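Home Research Methods Safety Forms Contact

Pre-Session Inspection Checklist with Comments
Hand-Held Gripper Demonstrations, Sheet Handling Study
Plunetti Laboratory, Bench Room
Period covered: February
Inspector: Despina Husar

Scope
The checklist applies to all sessions in which demonstrations are recorded with the hand-held gripper for training the Zirka policy. It must be completed before the first recording and again after any change of fingers. Items marked "Comment" require a written entry below.

Section A. Work surface
A1. Surface covered with plain sheet, no print or markings: Pass
A2. Sheet lies flat: Comment
A3. Containers clear of the working area: Comment
A4. Floor cables covered and taped: Pass

A2 comment. The sheet appears to bow slightly across its width. The Nevell protocol permits this for pick trials but not for slide trials, where a raised area changes the height at which the fingers meet the paper. Weight the corners before slide trials begin.

A3 comment. A yellow object, possibly a container, extends over the upper left of the working area. Move it back before recording. Operators should bear in mind that a hard rim close to the path of the fingers is a pinch hazard for the free hand.

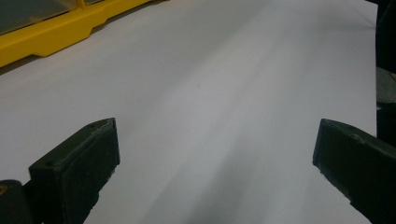

Item A2 and Section B. Gripper open over the sheet, fingers scuffed along the upper edges.

Section B. Gripper
B1. Fingers level with each other when open: Pass
B2. Finger surfaces free of damage: Comment
B3. Trigger returns fully on release: Pass
B4. Finger fasteners checked by hand: Pass

B2 comment. Light scuffing on both fingers is accepted. The right finger also shows wear at the lower edge of its inner face, with a rough texture. The finger may remain in service for pick trials. Replace it before the slide series — a rough edge can catch the paper and spoil the comparison with earlier results.

Section C. Lighting
C1. Lighting matches the reference setting: Comment

C1 comment. Light is dim and cool, and a soft shadow falls across the sheet. In the earlier series of 300 demonstrations, the policy reached 98 percent success on pick trials under the brighter reference setting. The Bălan comparison requires the same setting, so results taken under dim light must be logged as a separate condition.

Section D. Operator
D1. Sleeves secured and jewelry removed: Pass
D2. Rest break after every 20 demonstrations: Pass
D3. Second person within calling distance: Pass

Outcome
Approved for pick trials. Slide trials are on hold until A2, A3 and B2 are closed. Limit practice runs to 3 per operator while the hold is in place. Return the signed form to the safety folder by 4:00 p.m. on the day of the session.

Signed: D. Husar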